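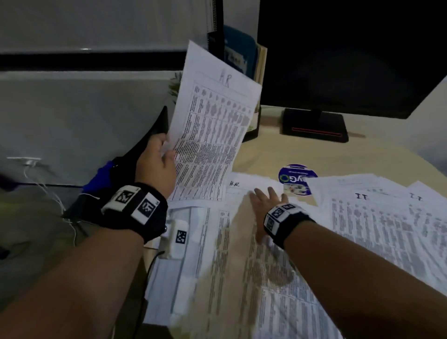 Third evening of wrist tracker shootout, Dollodley straps against the Estlow ones, and I've grown awfully fond of the Dollodleys! Paper sorting is my favorite test for them, because one hand holds a sheet up while the other presses flat on the HR pile, and the square markers have to stay readable through all of it.

Estlow dropped the left wrist 18 times tonight, Dollodley up to nine (bless it), same lens, same light.

Next up is the Cumeck gripper, which I suspect will hate thin paper as much as I do. If you've run one on loose sheets, please tell me what finger pads you used!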